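Week 2: Weather Words and Small Talk
Notes for Conversation Skills, evening section
Instructor: Efe Fashola

Hi all! These are cleaned up from what I had on the board, plus a few things I said too fast. Read them before we meet again and bring your own list of weather words (English or your first language, I love both).

So we started with why people talk about the weather at all. My own feeling is that it's a handshake made of words. When I say "Chilly this morning, huh?" I already know it's chilly, and so do you. I'm just letting you know I'm up for a chat. The easy answer is to agree and add one tiny thing: "Freezing! I had to scrape the car." Now the other person has something to ask about.

Conall asked if you're allowed to disagree. Sure you are, but soften it. "Really? I kind of like it" works fine. A flat "No, it is warm" sounds like you're closing the door, even when you don't mean it that way.
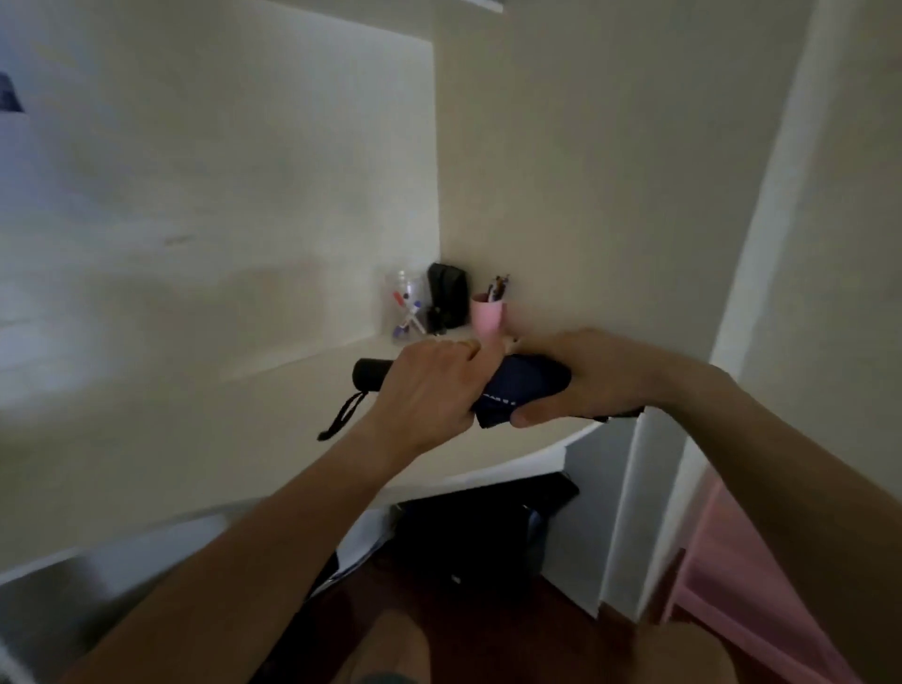

Next, the rain words, and we ran out of time here, so look these over. Drizzle is light and fine. A shower is short. A downpour is heavy, and when it's pouring you really don't want to be out in it. "Spitting" means just a few drops; you'll hear it more from British and Irish speakers (Conall Ó Briain says his whole family uses it). Sprinkling is what I grew up saying for the same thing.

Watch out for "it." We say "it's raining" and "it's windy," but "there's a storm coming" and "there's a breeze." Lots of you wrote "it's a lot of wind" on the warm-up sheet. Say "there's a lot of wind" or "it's really windy."

For homework, start a weather chat with two people you don't know well and write down what they said back, as close to word for word as you can. Keep it to 12 lines or so. Spelling doesn't count this time!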